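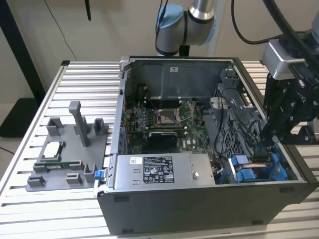 I've been drawing for magazines and trade newsletters for years, and I've gone through a silly number of marker sets, so when Siiri Šimkus raved about the Prerosum brush pens over lunch I bought the big box that same evening. Five weeks and two cover jobs later, I have opinions!

First, the good stuff. The black is gorgeous. It goes down smooth and stays put when you run a wash over it, even a sloppy one (mine are all sloppy). I inked a whole feature on family-owned bakeries with the medium tip, 11 spot drawings in total, and the point was still springy on the last one. My old Mägi pens would have turned to mush by the fourth.

The grays are a mixed bag. The cool ones layer nicely, but the warm grays lean pink once they're scanned, and I spent a whole afternoon fixing skin tones for an art director who is very picky about skin tones. He was right, too.

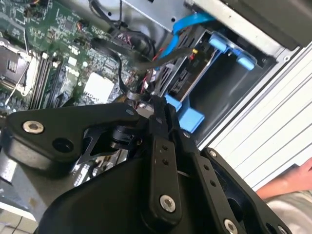 Paper and price

I tried them on three papers. Smooth bristol is the clear winner – crisp edges, hardly any feathering. On my cheap 300 gsm watercolor pad the fine tip snagged and started to fray, so keep that one away from anything with tooth. Marker paper was fine, a little slippery for my taste.

The box was $142, and yes, I winced. You can buy the blacks on their own, and if you mostly do line work that's what I'd get. The caps are stiff, the case is ugly, and the color names are printed so small I've started putting dots of ink on the caps.

Would I buy them again? The blacks and cool grays, in a heartbeat. For the warm grays I'm going back to watercolor, at least until my next cover is out the door in June.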